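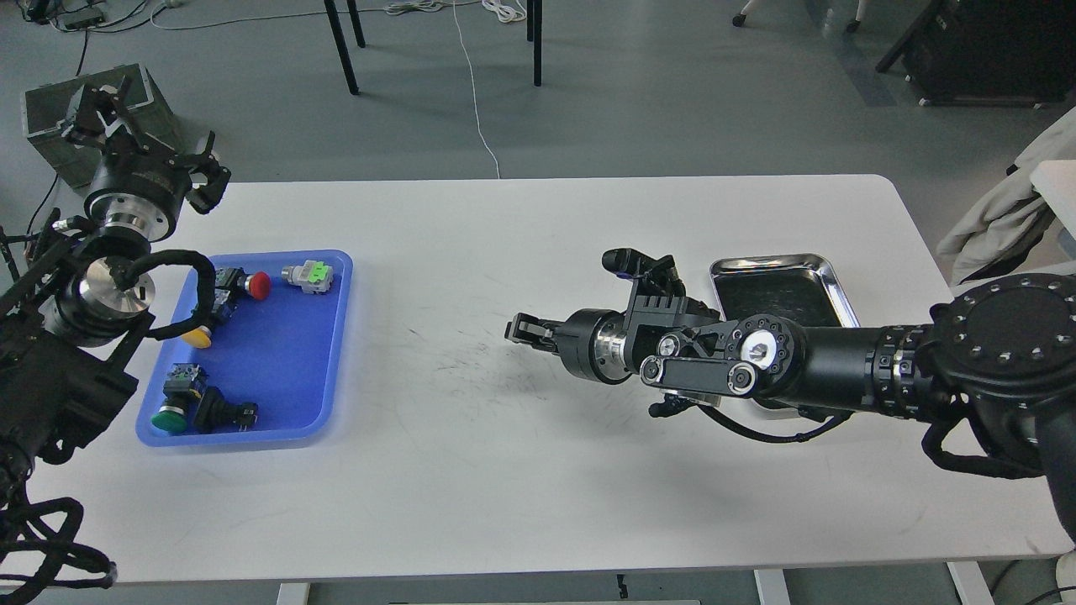

Sorting the button drawer, finally

May 7, 2026
Posted by the bench blog

Quick one tonight, dinner's in the oven.

So the push buttons. I've been saying since November that I'd go through them and I've been stepping around the box ever since. It came from the Bodirstead surplus sale, a job lot, 40 dollars, no list of what was in it. Control panel stuff. Mushroom heads, flat heads, selector knobs, contact blocks by the fistful, lock nuts in the bottom like gravel.

The plan is one control box for the dust extractor and one for the pump out back. Red mushroom for stop on both. Green for go. Yellow I haven't decided, maybe reset, maybe nothing, I just like yellow.

Method, such as it is: blue plastic tray on the left, steel tray on the right. Blue is for "have not looked at it yet." Steel is for "looked at, fine, goes in a box." A handful at a time in the blue one. I tried tipping the whole lot out on the table the first time and lost an hour and a good spring.

Steel is nice for this because you hear every nut land. It also shows every scratch, and so does the white table, which used to be clean and now has a big scuffed patch right where everyone drags stuff across. Tried baking soda. Tried the melamine sponge. Helped a bit. Leaving it.

What I check on each one:

Does the cap move and come back
Is the lock nut with it, and does it fit (they don't all, two thread sizes in there, grr)
Contact block – normally open or normally closed, meter on it, don't trust the color
Terminal screws there and not chewed
Cracks around the collar

If it fails on a screw I keep it for parts. If it fails on a crack, bin. Been strict about the bin. Mostly strict.

On the color thing, last time I wrote that green block means normally open and red block means normally closed and that's been true for most of what I've pulled out. Got a comment straight away.

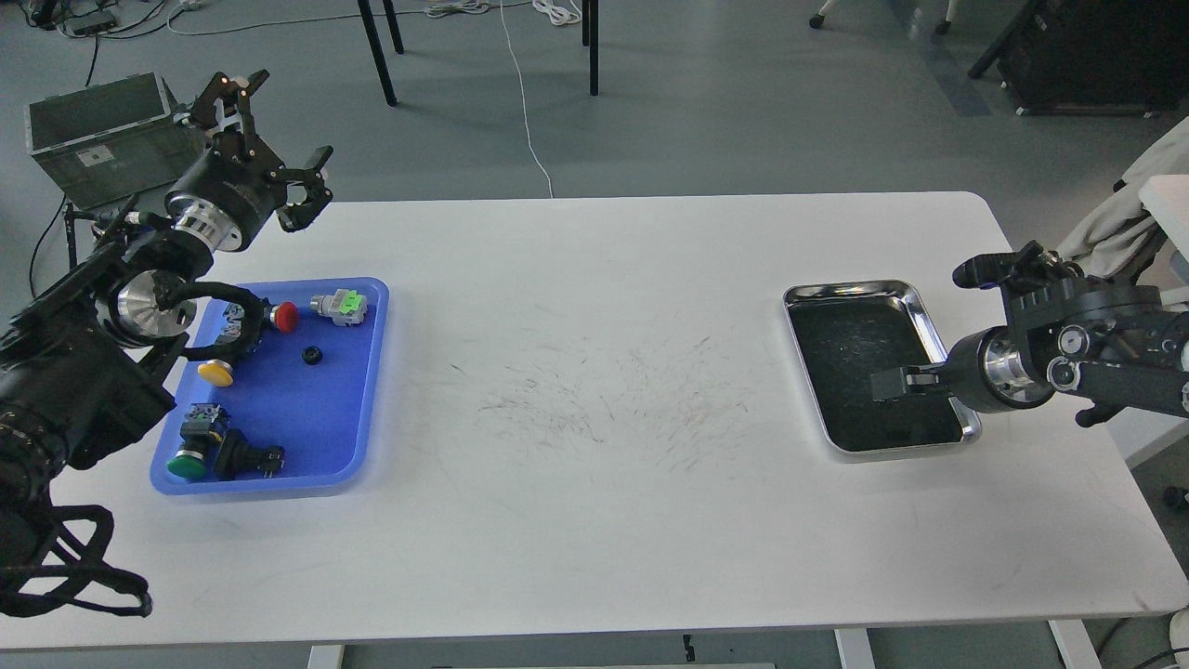
Dirnia wrote: careful with that, I had a batch where somebody had swapped the blocks around on the backs and never marked it. The green button was breaking the circuit and not making it. Meter every one, and do it pressed AND released. Also put the nut back on the button the second you're done or you will be hunting for it.

Fair. All of it. I was only metering them released, so teh first dozen got done over. One of them was sticky, read fine sitting there and read open the whole way down. Would have been a fun evening with the pump.

The nut advice I already knew and already ignore. I put them down "just for a sec" and then there's one little black ring on its own and no idea which button it belongs to. New rule, nut goes back on before the button leaves my hand. We'll see how long that lasts.

Labels next. I'd been using masking tape and a pencil, which rubs off. Switched to the narrow tape off the label maker, wrapped round the body where the panel won't hide it. NO or NC, plus the thread size. Nothing else, I used to write the date and where I got it and who cares.

Storage. I looked at the Hägglund cabinet again, the one with the little clear drawers, and it's 2,590 before shipping, for drawers. No. Compartment boxes from the hardware store, one for heads, one for blocks, one for complete units, and the nuts go in a jam jar. Two jars, because two sizes.

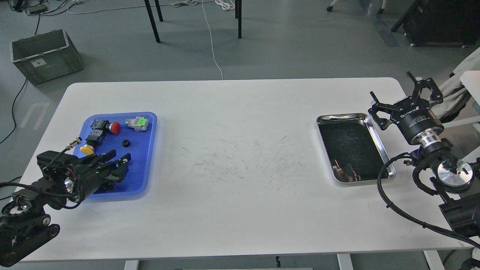
The boxes stack on the shelf under the window, heads on top because that's what I go looking for first. Complete units at the bottom since they're heavy. I cut some foam for the selector switches so the knobs don't get knocked, the rest can rattle.

Still to do: the emergency stops. They want their own box and a proper test, twist release and all, and I'm not doing that tired. Also have to work out what to do with 80 spare legend plates, half of them in a language I can't read. Maybe drawer labels? Maybe Horkum takes them back, the shop there has a swap bin by the door.

Then drilling the panels. I've got the hole saw for the bigger thread and nothing for the smaller so that's another order. The dust extractor box gets done first, the pump can wait until it's dry enough to kneel out there.

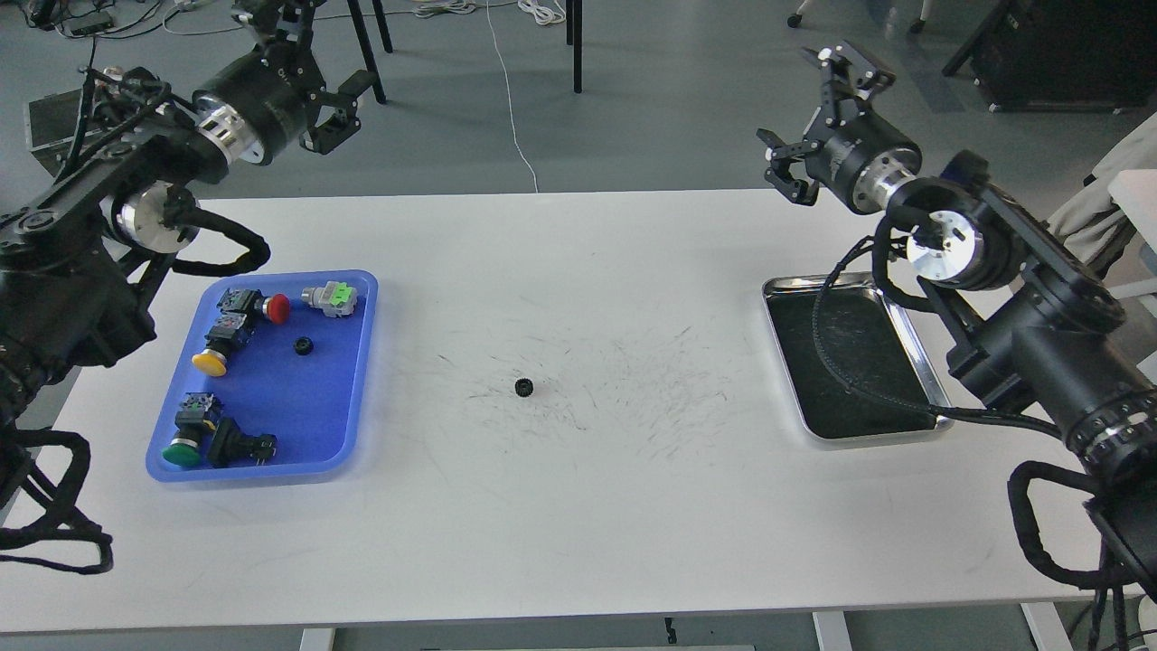
Buttons in the blue tray, red mushroom head and flat yellow one included.

Oven's beeping. More when the hole saw gets here, and if anyone has a trick for getting old grease off the collars without clouding the plastic, leave it in teh comments please, I've only tried dish soap so far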